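Le rouleau de massage Potia 50, par Ullance

Accueil > Récupération > Rouleaux et balles > Potia 50

En stock. Livraison en point relais ou à domicile.

Bon, je vends des rouleaux de massage depuis quelques années et je vais être franche : la plupart finissent sous un canapé. Celui-là, je l'ai emporté chez moi en octobre pour l'essayer tranquillement après mes sorties de course à pied, et il n'est jamais revenu au magasin (j'ai dû m'en commander un, au tarif employée quand même !). Il mesure 50 cm, ce qui me suffit pour poser le haut du dos bien à plat sans que les épaules débordent dans le vide.

Le Potia est un rouleau plein, en mousse dense, avec des rainures d'un côté et une surface lisse de l'autre. Côté lisse pour commencer, surtout sur les mollets et l'extérieur de la cuisse. Côté rainuré quand on a pris l'habitude. J'ai fait l'inverse la première fois et j'ai descendu les escaliers en crabe le lendemain, alors allez-y doucement.

Comment je m'en sers

Je passe quatre minutes par jambe, lentement, en m'arrêtant là où ça tire. On respire, on ne serre pas les dents. Jamais sur le bas du dos ni directement sur une articulation, et si vous avez une douleur qui dure, des varices ou une blessure récente, demandez d'abord à votre kiné ou à votre médecin. Pour le haut du dos, mains derrière la nuque, fesses au sol, et on roule de quelques centimètres seulement.

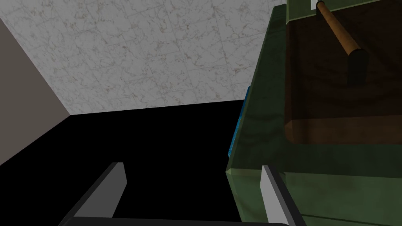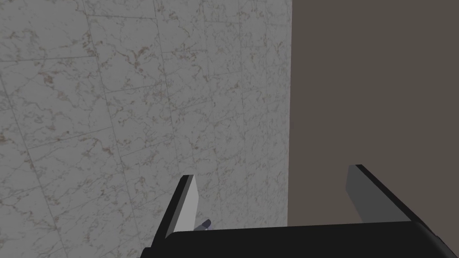

Dogbe nous a laissé son avis le 15 novembre : « mardi 15 novembre, reçu ce matin, essayé ce soir. Plus ferme que mon ancien, j'ai eu du mal sur les cuisses mais mes mollets disent merci. Petite odeur de neuf au déballage. Par contre j'aurais aimé une housse. »

Pour l'odeur, c'est vrai, laissez-le une nuit près d'une fenêtre ouverte. Et pour la housse, il y en a une ! Elle est vendue à part, c'est la Kikeo, en coton, avec une bandoulière, et elle passe en machine.

Côté entretien du rouleau lui-même, une éponge humide et un peu de savon doux, puis séchage à l'air libre. Pas de radiateur, pas de plage arrière de voiture en plein été : la mousse n'aime pas ça du tout et elle finit par se marquer.

Caractéristiques

Longueur : 50 cm
Diamètre : 17 cm
Matière : mousse dense, une face lisse, une face rainurée
Fermeté : 8 sur l'échelle Ullance (de 1 à 10)
Coloris : bleu nuit ou sable
Housse : non fournie

Si 8 vous fait peur, la version souple est à 4 sur la même échelle, mêmes dimensions, et je la conseille volontiers quand on débute ou qu'on a la peau sensible. Vous hésitez encore ? Écrivez-moi par le formulaire en précisant votre sport et les muscles qui coincent, je réponds en général dans la journée, sauf le dimanche.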